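Search this blog
Go

March 18, 2025
Posted by the author in Home & Kitchen

I own too many cups. I've known this for a while, but it took moving my kitchen stuff into the shared place at Balloder to really feel it, because every single one of them had to be wrapped in a dish towel and carried up the back stairs (I ran out of dish towels before I ran out of cups, and then it was socks).

So this month I've been doing a dish clear-out, and I'm going to tell you all about it whether you asked or not! The plan was simple enough. Everything comes out of the boxes, everything gets looked at, and anything I wouldn't miss goes in the donation pile for the Tamayo thrift store, which takes dishes as long as they aren't chipped.

I started with cups since those are the worst offenders. I wanted one on the table at a time, no crowding, so I'd have to make a decision about each one before I was allowed to look at the next. The pale blue-gray one with the darker blue inside was up early, and it still has its little yellow label on the side. I go back and forth on that cup. It's a nice shape and I love the inside color, but I never reach for it when I want coffee.

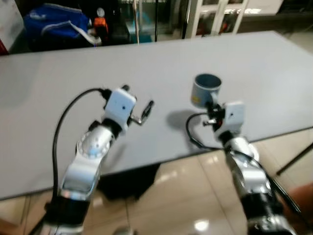 Filed under: CUPS, MUGS & OTHER WEAKNESSES

My rule for cups ended up being the Sunday test. If it's Sunday and everything is clean and I can have any cup I want, would I pick this one? Most of mine fail. The giant soup mug from my old job fails. The two tiny ones I bought because they were tiny fail, and it hurts, but they hold about one sip each and I always end up refilling them standing at the stove.

The blue-gray one got a maybe. I know, I know, you're not supposed to have a maybe pile. I have a maybe shelf, so it's different. Anything on the maybe shelf gets until summer and then we talk.

Labels, while I'm on the subject. If you've got old sticker goo on cups, try cooking oil on a paper towel, leave it a while, then dish soap. I used to go at it with my thumbnail and all I ever got was a sore thumbnail and a gray sticky patch that picked up lint. Peel slowly from one corner first, and if it starts tearing, stop and get the oil.

Next up, bowls and plates. I used to store all the bowls in one stack and all the plates in another, the way my mother does it, and then every meal I'd be digging. In February I tried something different and started keeping them as sets, bowl sitting right on its plate, ready to go. It takes more room, no question. But when I'm making oatmeal half asleep I grab one thing and I'm done, and the plate catches the drips.

The orange bowl and orange plate are a match and they'll stay together until one of them breaks. The white bowl never had a plate of its own, so it's been living on the dark teal one, and I think they look better together than a lot of things that came out of the same box. The gray mug goes with them. That mug passes the Sunday test every time. Good handle, straight sides, doesn't tip when you put it down without looking.

What I can't fix is the row at the back of the counter. Clear containers and cups and packages drift there and stay. I'll get the front looking lovely, two place settings, lots of space between them, and behind it there's still a little crowd of stuff waiting for me to find it a home. I bought a Cleltari shelf riser thinking it would solve everything and it gave me a second level to clutter up. It's going back.

A few things that did help, if you're about to do this yourself. Do it after you've eaten. Don't do glassware the same day as cups, your brain turns to mush. Put the donation box by the door right away and close the flaps, or you'll be fishing things out of it by dinner (ask me how I know). And set out a breakfast for two when you're done, even if it's only you, so you can see what you use.
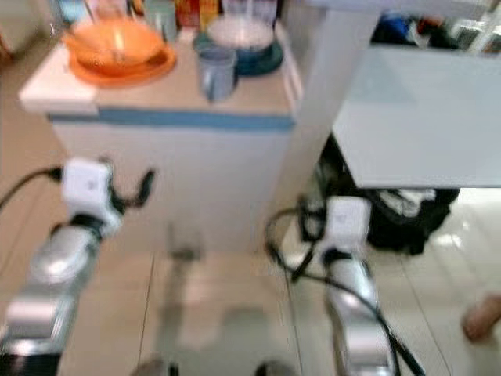

Groltitz wrote in the comments on my last post that keeping bowls on their plates is fine until you have kids, and then you'll want everything stacked by type again, plastic on the bottom shelf where they can reach it. Fair point! Groltitz also thinks I should give up on matching altogether and buy plain white forever, one kind, so a broken one never leaves an orphan.

I can see the sense in it, but I'd miss the orange. Cereal looks better in orange. Next time I'm doing lids, and I'm already dreading it.

Contact | Copyright 2025, all rights reserved | Back to top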